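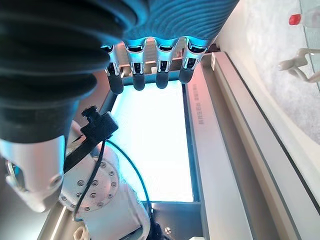
Skotonau hand, ribbed palm cover fitted, over a light panel

Skotonau ribbed hand cover and forearm bellows set - used stock
Sold by Ó Súilleabháin, Vivby

Price: 2,680 per pair, bellows included
Rated life (maker's figure): 400 hours

Read this before you order. The maker says the cover "does not affect grip release." Our own log says otherwise. After 327 hours one hand stopped opening all the way and kept hold of a part after the stop button was pressed. Skotonau blamed our cable routing. Maybe so, but we rerouted the cables and had the same fault 18 hours later.

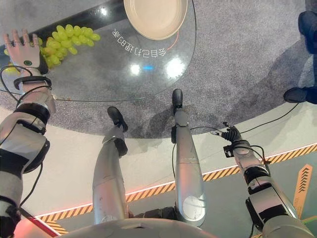

Open hand beside grapes on a glass table

Soft items are a poor test, if you ask me. A brochure full of fruit won't tell you how the fingers let go under load, and Skotonau has yet to send us release times.

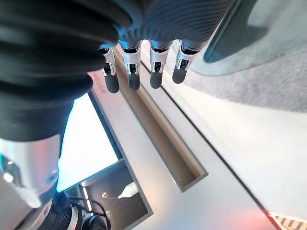

Marietjie Mabaso in our workshop wants the fingers checked for full opening at the start of every shift, power off, by hand. Keep people out of reach during the first powered cycle. The August firmware is supposed to fix the late release - we have not seen it do so.

Returns: unused sets only. Fault reports to Conall Ó Briain, service desk.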